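Equipment plan: second bench on hold until the spares are sorted

The budget round for the automation group closes in November, and Hicham Samir has asked each bench to send in its list before then. Ours is short this year. The main request is a second two-arm table for the Stitham building, built to the same layout as the one at Pearce so that programs can move between the two sites without much rework.

The Pearce table has been doing desk items: cups, pens, markers, a clipboard. The parts cost next to nothing, and the work still puts a fair load on the grippers. Thin plastic cups are hard on finger pads, and the pads are where most of our small spending has gone.
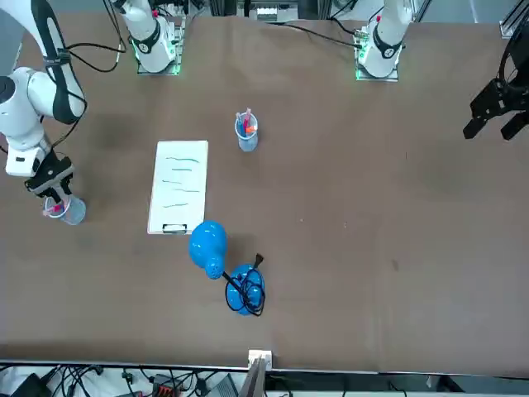 Kenza Salem went through the purchase records and found 64 finger pads ordered under the old account, mostly in small lots with separate shipping. She would like to place one order through Wirkusitz and keep the stock in the Pearce cabinet. Grippers are a different matter. We have no spare at all, and a failure on either side stops two-handed work until a replacement arrives. The plan now includes 2 spare grippers, to be bought ahead of the new table.

Cabling is the other line that has grown. Müzeyyen Karakaya wants trays under the front edge of both tables and longer arm cables with proper strain relief. Her quote from Ratent comes to $2,291 for the two sites, with installation left to us.

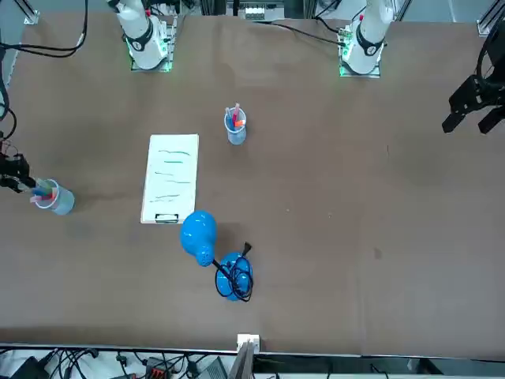
Fouad El Khatib has checked the floor space at Stitham. The table will fit along the north wall if the storage racks move, and the power there is adequate. Delivery on the arms is quoted at 6 months, so an order placed after the budget is approved would not reach us before late spring.

Roald Hovland still has the question of whether the new table should get different grippers. Anyone with a view should write to him before the lists go in. Requests for small tools under the usual limit can go straight to Kenza and do not need to be on the list.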